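4. Care and Cleaning of the Drelholm 500 Garment Steamer

4.1 Before you start

Switch the steamer off at the base and pull the plug from the wall outlet. Allow the steam head to cool for 30 minutes. The hose holds heat longer than the head does.

CAUTION: Do not open the tank cap while the Pressure light is on. Hot water can escape and cause burns.

4.2 Emptying the tank

1. Lift the hose above the level of the base so that any water left in it runs back into the tank.
2. Turn the tank cap counterclockwise and remove it.
3. Tip the base over a sink and pour out the water through the filler opening.
4. Leave the cap off until the inside of the tank is dry.

NOTE: A small amount of water stays below the heating plate. This is normal and does not need to be removed.

4.3 Wiping the housing and steam head

Use a soft cloth and plain water for the housing. For the steam plate, add one drop of dish soap to the water and wring the cloth out well before use. Do not use bleach, scouring pads, or any cleaner that contains alcohol. Colored cloths should be washed once before first use, as loose dye can stain the light gray trim around the steam plate. 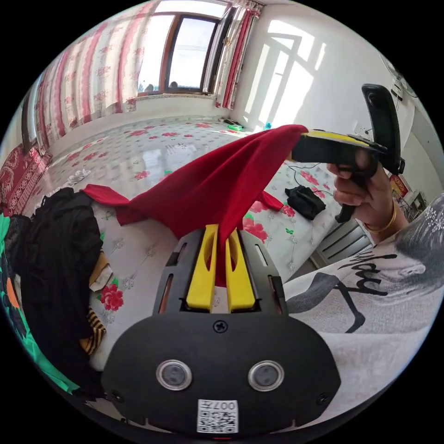
4.4 Descaling

Descale the tank when the Scale light comes on, or every 3 months in hard water areas. Use Anthorpe descaling liquid or plain white vinegar – never both together.

1. Mix 500 ml of white vinegar with 500 ml of cold water. If you use the Anthorpe liquid, follow the mixing ratio on the bottle.
2. Pour the mixture into the tank and close the cap hand tight.
3. Leave the steamer unplugged for one hour.
4. Empty the tank as described in 4.2.
5. Rinse with clean water until no smell remains.
6. Fill the tank to the MIN line, plug in the steamer, and run steam into an empty sink for two minutes. Keep hands clear of the steam head.
7. Press and hold Reset until the Scale light goes out.

If the Scale light comes back on within one day, repeat steps 1 through 7. If it still does not clear, order valve kit 903 from the Florkside parts counter.

4.5 Storage

Coil the hose loosely around the pole. A tight bend – anything smaller than the width of the base – can crack the inner lining. Store the steamer upright in a dry place above freezing.

Section 4 revised 7/25/26, E. Bustos. Replaces the August issue.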